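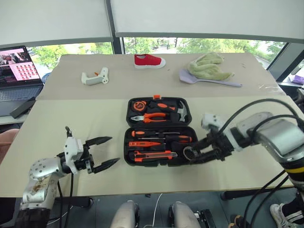 An open tool case: hammer, pliers, tape measure, screwdrivers and knife.

How to put together a home tool kit without paying for the box

Most advice on buying tools is written by people who would like to sell you some. I have fitted out three flats and helped my neighbour Lụa Trịnh with a fourth, and I don't believe you need half of what the gift guides tell you. What follows is what I'd do with a bare cupboard and a small budget.

Step 1. Write down the jobs

Take a sheet of paper and list what you have had to fix, hang or open since January. My own list had 11 jobs on it. Seven of them needed a screwdriver and two needed a hammer. None needed the torque wrench I had been given for my birthday.

Step 2. Be suspicious of the piece count

The Wiltora catalogue has a set of 1,457 pieces. Read the small print and you'll find that wall plugs, panel pins and cable ties are all "pieces". Even the modest sets pad the number with screwdriver bits in sizes you will never meet. Cross out anything that gets used up and anything that repeats, then look at what is left.

Step 3. Buy the few that matter

Start with a claw hammer, a tape measure, combination pliers, a knife with a spare blade, and two screwdrivers, one flat and one cross-head. Check the cross-head against a real screw before you pay. If it rocks in the slot it will chew up every screw you own, whatever the label says about hardened steel.

Voltage tester screwdrivers come in a lot of cheap kits and I wouldn't trust my life to one. A dead bulb and a dead wire look the same to it. Switch off at the fuse board, and get an electrician for anything beyond changing a plug.

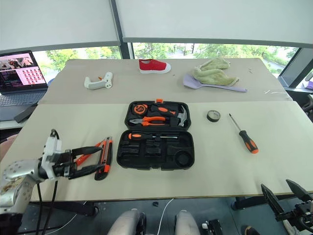

Is it worth buying a ready-made set at all?
It can be, if you would have bought most of the tools in it anyway and the case is one you'll really put them back into.

Step 4. Test them before the receipt fades

Pull the tape out as far as it goes and measure a door with it, then measure the same door with somebody else's. My first Kekden tape was 2 mm out, and I put up a crooked shelf before I thought to check. Close the pliers and hold them to a window – light between the jaws means they won't grip thin wire. Wiggle the hammer head. If it moves at all, take it back.

Step 5. Decide where it lives

Moulded cases look tidy in the shop. They also refuse anything that didn't come with them, so the day you buy a better screwdriver you have a spare and nowhere to put it. Ehab Kamel keeps his in an old canvas bag and swears by it. I find I can never see the bottom of a bag, so I use a shallow drawer – some 70 cm wide, lined with an offcut of carpet.

Add to it only when a job has stopped you twice.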